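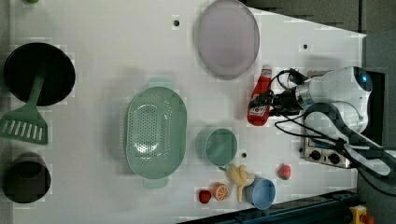
What makes a good first play kitchen for a small child?

A handful of sturdy pieces that look like the ones you use yourself, and a flat place to put them.

Zuleica Prado has been selling toy kitchens from her shop, Godoy, long enough to have strong feelings on the matter, and she will happily share them over a cup of tea (a real one, though you may well be handed a pretend one first). Parents come in wanting the tall cabinet with the clock and the curtains, she told me, and she nearly always walks them back to the shelf of pans.

I think she's right. A black frying pan, a green slotted spatula and a pot will keep most children going through a whole wet afternoon, and if you add a colander, well, that can be a hat, a boat or a sieve for peas before lunch is even served! Mint green seems to be everywhere this year, cups and all, and it does look very fresh against a white table. A little silver stove with two black knobs is plenty, as the knobs are the part they love.

Then there is the food. Bananas are always popular, and so is ketchup, which in our house goes on everything, including the banana. My neighbour Rosângela Lacerda keeps hers in an old bread bin and swaps a few bits over every July, so the children greet the forgotten ones like old friends.

Do buy one big plate. Small ones are sweet, but a big round one gives them room to arrange a proper dinner, and you'll be expected to eat all of it.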